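Prendulance Cafe Table, reviewed after 4 months

I bought this table in September to replace a folding one that wobbled. It cost $340, plus $48 for delivery to Lornham. Assembly took an evening, mostly because the bolt holes on one leg were tight.

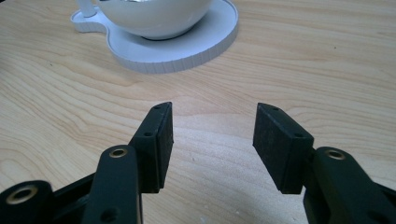

Cup and saucer on the wood top.

The finish is better than I expected at this price. Coffee wipes off with a damp cloth. A hot pan left a faint ring near one corner, and oil took most of it out. The feet adjust, but they creep back down, so I check them every few weeks.

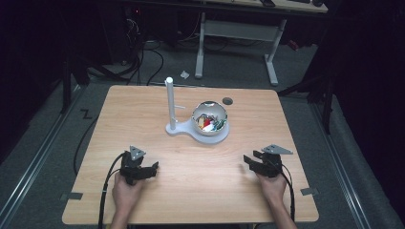 Haque makes a similar table for $695 with a thicker top. I tried it in their Brondham store and didn't think it was worth double. Customer service at Prendulance was slow. I waited nine days for a replacement washer.

Four stars. I would buy it again.

Gayan Akanda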